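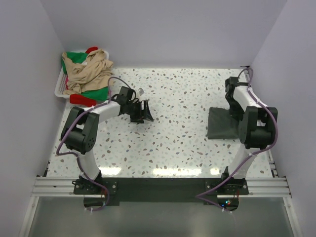 4. Setting up the drying cupboard

The Hasari cupboard is sold as "ready in minutes". Allow 90. The Jovlow hose kit has its own leaflet, and it disagrees with this one about the clip. Follow this one.

1. Stand the cupboard on a hard, level floor. Carpet will block the lower vent, whatever the box says.
2. Push the hose on to the rear outlet until it stops, then tighten the clip by hand.
3. Plug straight into a wall socket. Do not use an extension lead.
4. Choose LOW and run it empty until it switches itself off.

Note: the "fresh" setting is LOW with a different light. We have found no other difference.
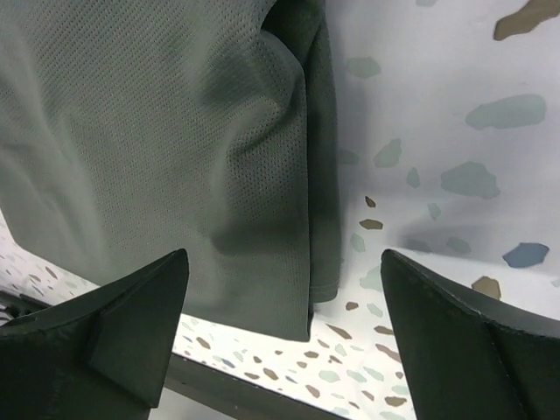
Can sports kit go in on HIGH?
Use LOW for anything thin or stretchy. HIGH is meant for towels and cotton, and even then we doubt it saves much time.

We use cookies to improve your visit. Accept all | Manage choices

5. Loading

1. Spin clothes well first. The cupboard is no cure for a poor spin - it only takes longer and costs more.
2. Leave a hand's width between items.
3. Turn thick seams outwards.

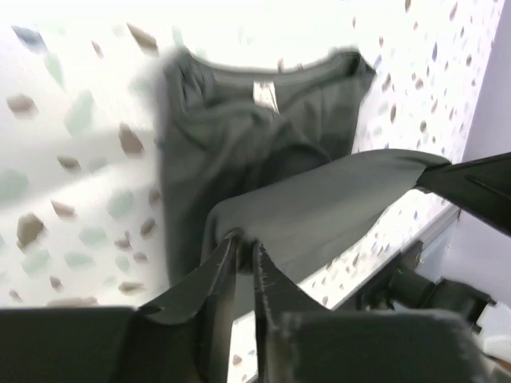
Check the care label before choosing a setting, and believe the label over the dial. The dial's "cotton" mark is hopeful at best.

Caution: never cover the top grille, even with one sock. Clean the filter after every 80 loads - sooner if you keep pets.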